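Naming Inconsistency in Short Author Entries: A Study of the Odotard Reference Set

Student project report, 21 July 2024

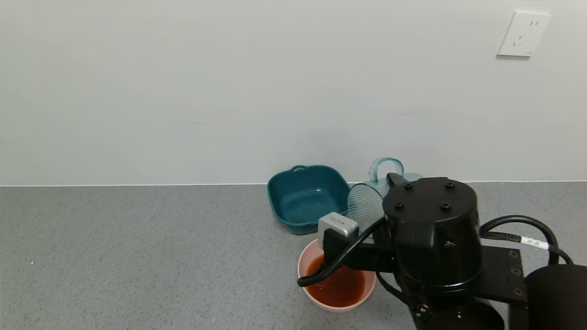 Department of Literature and Library Studies, Livska College

1. Purpose

Short reference entries on novelists usually open with the same material: full name, dates, nationality, genre, first book. Readers use this opening to confirm that they have the right person. The project measured how often the opening of such an entry disagrees with the title pages of the author's own books, and what kinds of disagreement occur.

The material was the Odotard set, a collection of author entries compiled for school libraries in the Ballton district and later passed to the college. The set covers fiction writers only. It holds 3,214 entries, stored as plain text with no fields. Dates, titles and place names are all written into running sentences, so nothing can be sorted without first being pulled out.

2. Sample

A sample of 200 entries was drawn from the full set with a random number list. Entries marked "see" (cross-references from a pen name to a main entry) were kept in the sample if drawn, as they are part of what a reader meets when looking up a name.

For each entry we recorded the headword, any fuller form of the name given in brackets, the title named as the first book, and the year attached to that title. These were compared with the title page and copyright page of the earliest edition held by the college library. Where the college had no early edition, a copy was requested from the Marchand collection. Marchand lends for reading-room use only, so those title pages were transcribed by hand and checked once against the book before it was returned.

3. Categories

Disagreements were sorted into 3 classes.

Class A: form of name. The headword uses a form that does not appear on the title page, for example a full middle name where the books carry an initial.

Class B: first book. The entry names as the first book a title that was preceded by another. Most cases involve a children's book or a co-written book that the compiler left out without saying so.

Class C: year. The title is correct but the year differs from the copyright page.

An entry could fall in more than one class. Differences in punctuation alone, such as a missing period after an initial, were not counted. Neither were differences in capital letters.

4. Findings

Class A was the most common. The compilers appear to have preferred the longest known form of a name, and they applied this even to writers whose books had always carried a short form. In the cross-references the reverse happens: the pen name is given exactly as printed, and the main entry it points to sometimes has a different spelling of the legal name.

Class B was less common but harder to settle. The word "first" is used in the set with at least 2 meanings: first published and first novel. A writer who began with a story collection is treated one way in the early part of the alphabet and the other way later on, which suggests a change of compiler or of house rules. No written rules came with the set. We scored these entries against the first book published in any form and marked them for separate review.

Class C cases nearly all came from one source. When a book was published in one country and then in another the next year, the entry gives the later date. The compilers probably worked from the copies on their own shelves. A small number could not be explained in this way and look like typing errors, with two digits exchanged.

No link was found between the length of an entry and the presence of a disagreement. Long entries had been expected to do better.

5. Limits

The title page is not always a safe standard. Some publishers altered the form of an author's name between printings, and the earliest edition available to us was not in every case the earliest issued. Translated authors were a particular difficulty, as the spelling on an English title page is often the publisher's choice. These were compared with the first English edition only.

The second check of the sample was done in May by the same person who did the first. An independent check would be better.

6. Suggested changes

The headword should follow the title page, with the fuller name in brackets. "First book" and "first novel" should be kept apart. Where publication years differ by country, both should be given with the country named. Cross-references should be rebuilt from the main entries after the headwords have been corrected.

Comments

shelfmark_b: Did you score joint pen names as Class A? We have two writers under one name in our local file and never agreed on a headword.

pagesandproofs: The later-date problem is familiar. Our catalog has it for nearly every reprint house. Copyright page first, then the publisher's own list if you can get it.

inkwell77: Is the list of Class B entries marked for review available anywhere? I would like to compare it with the Ballton cards.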